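Statement Draft, Zuccaro File

1. The Call

The call came in at 8 in the evening. Ritu Sisodia logged it, put on gloves in the car, and reached the Zuccaro house before the coroner did. The dead man lay at the foot of the cellar stairs with one shoe on. His brother sat in the kitchen and said he had fallen.

She wrote down the word "fallen" and put the time next to it.

The cellar had 20 steps. The blood began on the fourth from the top and stopped on the ninth. A falling man does not usually bleed first and then stop. She noted this too, without comment, and asked the brother where the other shoe was. He said he had not noticed a shoe.
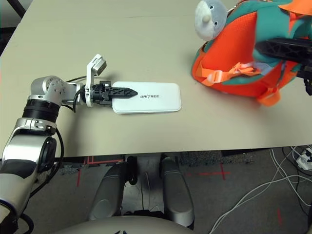
2. The Ledger

Mio Wada handled the money side. The brothers owned Cova, a cold storage business with 79 lockers, and it had been losing tenants since May. Wada found a payment of 3,000 to a firm called Fakent. Fakent had no office and no staff. Its only listed phone was switched on once a week, for a few minutes, always near the Cova loading dock.

"Who signed for it?" Sisodia asked.

"The dead one. But the slope is wrong. He was left-handed, and this leans like the brother's."

She asked for the original. Wada had already requested it.

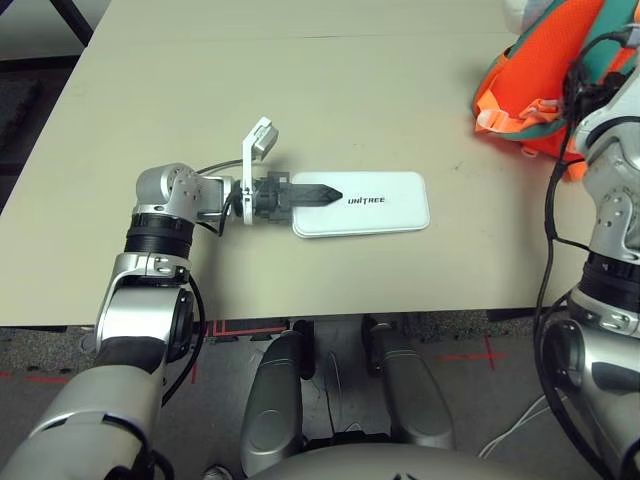
The phone was the part that held. Wada pulled its records and found that it had stayed on for six hours on the night of the death, far longer than its old battery could manage. Somebody had kept it charged. Sisodia went back through the locker inventory and stopped at a white power bank with rounded corners, UNITREE printed on it in small black capitals, listed under the brother's name. She had it sent to the lab with the shoe, which had been in the same locker, wrapped in a Kultix delivery sack.

The brother was brought in before noon. He read the inventory twice and asked for water. Then he asked which step they had found the blood on.

"Which step do you think?" Sisodia said.

He said the fourth. She wrote it down and put the time next to it.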